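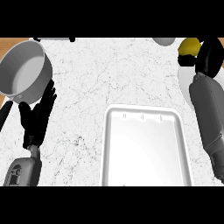 Can I put a hot pan straight down on marble?

Asked by Fathima Abeysekara, 26 July 2012

We bought a place in February and the kitchen came with white marble counters, grey veins and all. I grew up with laminate so I'm a bit scared of it! My mother-in-law puts pots down on it right off the burner and says stone is stone. I've been running around after her with trivets. Also there's a dull ring near the stove that I can feel with my fingernail -- is that heat or something else? The previous owners left half a bottle of Rendico sealer under the sink and I don't know if I should just slap that on.

3 answers

Wayne Beaudoin
Your mother-in-law is half right. Marble itself can take a fair bit of heat, but what it doesn't like is one small spot getting very hot while the rest stays cool. I've seen a slab crack right at the sink cutout, where it's thinnest, after somebody parked a stockpot there. The sealer can discolor too, and so can the resin if yours was filled at the factory. So keep using the trivets. A folded dish towel is fine if it's dry.

The ring sounds like an etch to me. Lemon, vinegar, wine, tomato sauce, any of that eats the polish in a minute or two. If you can feel it, I'd get a stone person out. I paid $59 for a small spot by my sink and it came out great. For a faint one you can try marble polishing powder with a damp cloth, but do a corner first (I didn't, and had to redo the whole end of the counter).

Rajitha Mollah
just use a trivet, they're like 3 bucks. we've had marble for years, it's covered in rings and I stopped caring

Angus Brunton
Agree with Wayne on the etch. On the sealer: it won't fix the ring, sealer only slows down stains. Drip some water on the counter and leave it 30 minutes. If the stone goes darker underneath, it's ready for sealing. If it doesn't, leave it alone for now. And I wouldn't use a half bottle of unknown age anyway, mine went gummy and I spent an evening scraping it off with a plastic card.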